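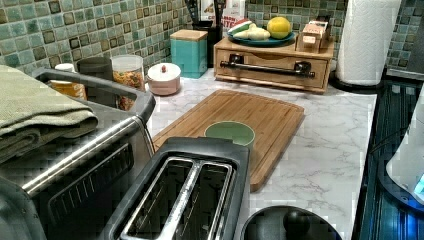

Mosaic splashback in mottled green, teal and pale aqua, behind a marble-look worktop.

Pelto 400 Splashback Grout

Fine cement grout for mosaic and small-format wall tiles
Made by Marus
Supplied in 5 kg bags

Overview

Pelto 400 is a polymer-modified cement grout for joints from 1 mm to 4 mm wide. It is made for interior walls, mainly kitchen splashbacks, utility rooms and the dry side of bathrooms. The filler is ground finer than in our general wall grout, so it packs into narrow joints without dragging and leaves a smooth face after sponging.

Small square mosaics have far more joint per square metre than ordinary wall tiles. The colour of the grout therefore has a large effect on the finished wall, and small differences in water content show up as patches. Pelto 400 is sold in smaller bags than our floor grouts so that a typical splashback can be done from one mix or two.

Suitable for

Glazed ceramic and porcelain mosaic
Glass mosaic on mesh or paper
Sealed natural stone (test first on a spare piece)
Plasterboard, cement board, sand and cement render

Not suitable for floors, swimming pools, steam rooms, or the joint between worktop and tile. That joint moves and must be filled with a flexible sealant.

Colours

Chalk
Pale Ash
Brullonlow Grey
Sage
Slate
Soot

Mixed-colour mosaics in greens and blues usually look best with Pale Ash or Brullonlow Grey. Chalk gives a stronger grid and shows splashes sooner. Soot hides marks behind a hob but can stain unglazed edges, and we advise a release coat before use. Colours vary slightly between batches. The batch number is printed on the base of the bag -- keep it if you expect to extend the wall later.

Technical data

Joint width: 1 mm to 4 mm
Water: 200 ml per kg of powder
Pot life: 40 minutes at 20 °C
First sponge: 15 to 25 minutes after filling
Light use: 24 hours
Full cure: 7 days
Working temperature: 5 °C to 30 °C
Storage: 12 months unopened, off the floor, in a dry place

Coverage

For 25 mm mosaic, 4 mm thick, with 2 mm joints, allow roughly 900 g per square metre. Thicker tiles and wider joints use more. The figure includes normal waste from the float but not grout left in the bucket.

Preparation

Leave the tile adhesive to set fully, normally 24 hours, longer on non-porous backgrounds. Rake out any adhesive standing above two thirds of the tile depth. Remove all paper and glue from paper-faced mosaic. Switch off the supply and loosen socket plates before working round them. Mask the worktop: cured cement haze is hard to remove from matt laminates and acid cleaners will mark real marble.

Mixing

Put the water in the bucket first and add powder while stirring. Mix by hand or with a slow paddle until there are no lumps. Stand for three minutes, stir again, then use. Do not add water to a mix that has begun to stiffen.

Application

Work in areas of one square metre or less. Press the grout in with a rubber float held at a low angle, then clear the face with the float held steeply across the joints, on the diagonal. Small tiles need two passes. Wait until the surface dulls before sponging, and wring the sponge out well. A wet sponge is the usual cause of pale streaks in the darker colours. Polish off the last film with a dry cloth after two hours.

Care

Wipe with warm water and mild washing-up liquid. Avoid bleach on Sage, Slate and Soot. Grease behind cooking appliances is easier to remove if the joints are sealed after full cure; use Trajkovski Clear Sealer, two thin coats.

Ordering

Code 869-C (Chalk), 869-A (Pale Ash), 869-B (Brullonlow Grey), 869-G (Sage), 869-L (Slate), 869-S (Soot). Add /2 for the 2 kg repair tub, stocked in Chalk and Pale Ash only. Sage will be back in stock in February.

Sample sticks are free to trade accounts. Requests for colour matching to an existing wall go to Rungnapa Meesuk at the Marus technical desk, with a dry piece of the old grout at least 10 mm long. Please include the tile size and joint width.

Safety

Contains cement. Irritates skin and can cause serious eye damage. Wear gloves and eye protection, and avoid breathing the dust. Safety data sheet available on request.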